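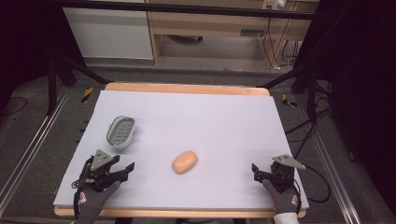

An orange bar and a gray slotted dish on a white sheet. The dish has a recessed tray with narrow drainage slots.

The Return of the Bar

Home & Household | Aug 16, 2025

For many years the bar of soap held an uncertain place in the American bathroom. Liquid dispensers took over the edge of the sink, body wash took over the shower, and the soap dish was left to guest rooms and summer cottages. The Utitz Household Institute, which has followed washing habits in its member homes since its founding, now reports a steady movement in the other direction.

The Institute's latest survey drew replies from 3,418 households. Members who had gone back to bar soap gave a range of reasons, among them cost, less packaging, and a liking for the feel of a solid bar in the hand. Members who had tried it and given it up named one complaint above all others: the soft, sticky layer that forms on the underside of a bar left sitting in water.

That complaint concerns the dish more than the soap. A flat dish with no outlet holds whatever water runs off the bar, and the bar then rests in it until the next use. Over the summer the Institute's reading room in Ustow displayed 214 soap dishes given or lent by members, and the labels followed the history of this problem closely. Older pieces in pressed glass often rely on a few raised ridges. Later ones have a lift-out grid, easy to clean and just as easily lost. Many recent designs have slots cut into the tray itself.

Slots have their own demands. Narrow openings clog with residue, and a dish with high walls can hide the buildup until it is well advanced. The Institute advises rinsing a slotted dish under warm water once a week and passing a soft toothbrush along each row. Where the dish has a separate base, the base should be emptied at the same time. A dish without one is best kept at the edge of the basin, so that the water can run off.

Placement matters as well. A dish set directly under the shower head will not drain well whatever its shape. In the Kamolrat apartments, a group of 40 rental units whose tenants took part in the survey, the built-in shelf faces the spray, and most tenants have moved their soap to the windowsill.

Bars themselves differ. A rounded oblong bar touches the tray over a smaller area than a square-cut one and tends to dry more evenly – a point long made by the soapmakers of Skelosum, who still sell their standard bar at 100 grams. They also recommend keeping two bars in turn and letting one rest while the other is in use. New bars may be unwrapped and stored in a linen closet for several weeks, where they harden and lend a light scent to the towels.

The reading room display remains open through the end of August. Admission is free to members.

14 comments | 52 shares

Sign up for our monthly household newsletter. You may unsubscribe at any time.

© 2025 Utitz Household Institute. All rights reserved. Contact | Back to top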